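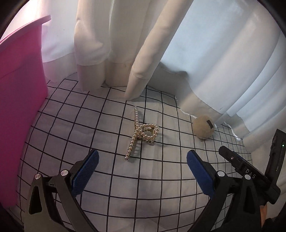 Marit Giraldo, Lecturer in Accessory Design
Course 3434, Unit 2: Closures and Fasteners

Read these notes before the studio session. Bring your sample card and a pencil.

A closure holds by friction, by spring pressure, or by a part that locks into another part. Buttons and hooks lock. Combs and pins rely on friction. A claw clip uses a spring at the hinge, and its teeth keep the hair from sliding.

Beads along a metal frame add weight. Weigh the plain frame first, then the finished piece, and write both figures on your card.

Terms to know
Hinge: the joint the two halves turn on.
Throw: how far the halves open.
Bite: how far the teeth overlap when closed.

Common faults are a weak spring, sharp tooth ends, and glue on the hinge pin. File tooth ends before any plating is done.

Assignment: draw one closure from the Brondeck study drawers, open and closed, at full size. Label the hinge, throw and bite. The drawing is worth 15 points and is due in March, before the Nernusby visit.

Reading: course packet, page 47 to the end of the section.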